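Robot Operator and Task Evaluator, Bench and Household Chores
Drundier – Clelwood site
Full time, fixed term of 10 months, on site

Drundier tests whether two-armed machines can take over small manual chores at home and on the shop floor. We publish the results to paying members, most of them appliance makers and contract laboratories. We do not build or sell the machines. We are looking for an operator to join the Clelwood site in August.

Background

Our current task list has 536 entries. It runs from folding a dish towel and loading a cutlery tray to sorting fasteners, capping jars and moving samples between racks. Each task has a written start state, a written end state and a time limit. A task is listed as "can be done" only when the machine finishes it without help in repeated trials, with objects placed slightly differently each time. Most entries are still listed as "partly" or "no". Picking up a single rigid object is no longer the main difficulty. Closely spaced objects, soft materials and clear plastic account for most of the open entries. 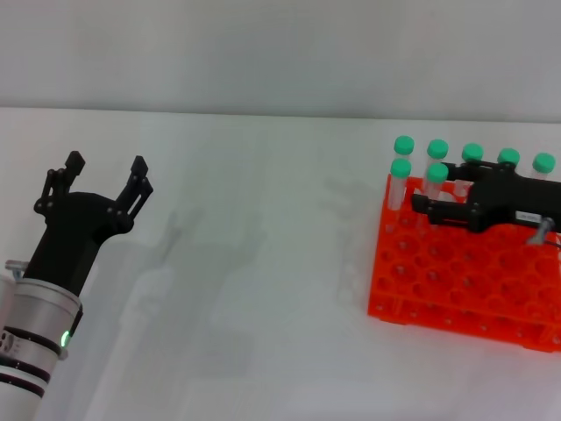 Test tube rack task: green-capped tubes at the back of the rack, one gripper over it.

The rack task belongs to the shop-floor group. It is scored on whether the right tube is gripped, whether its neighbors stay upright and whether the tube ends in the assigned hole. The operator will run this group first, then move to the kitchen and laundry groups.

Duties

Set up the bench to the written start state and check it against the reference sheet.
Run trials in both remote-control and autonomous modes.
Record the outcome of every trial, including trials stopped early, with a failure code and a short note.
Reset the bench between trials. Expect this to take up a large part of the shift.
Inspect gripper fingers and cables at the start and end of each shift.
Propose changes to task definitions that two people could read differently.

Requirements

At least 2 years of work in a laboratory, kitchen, warehouse, repair shop or assembly line. A degree is not required.
Steady hands and normal or corrected color vision.
Clear written English. Trial notes are read by people who were not in the room.
Able to stand for long periods and lift light equipment.
Comfortable with spreadsheets and basic command-line tools.

Useful but not required

Experience with Varma, our trial logging software, or a similar system.
Experience writing test procedures.
Time spent operating remote-controlled equipment of any type.

Conditions

Shifts start at 7:30 a.m. or 1:00 p.m. and alternate weekly. Training is paid and takes place at the Clelwood site under the Grerard bench safety rules. An operator in this role can expect to complete up to 1,000 trials in a month, depending on the task group. Remote work is not possible.

How to apply

Send a resume and one page describing a manual chore you know well. State the steps, the usual mistakes and how you would decide that the chore was finished – the page carries more weight than the resume. Applicants invited to the site will run a short set of trials and write them up. No preparation is needed for the site visit.

Applications go through the Drundier careers page, under Clelwood, Operations.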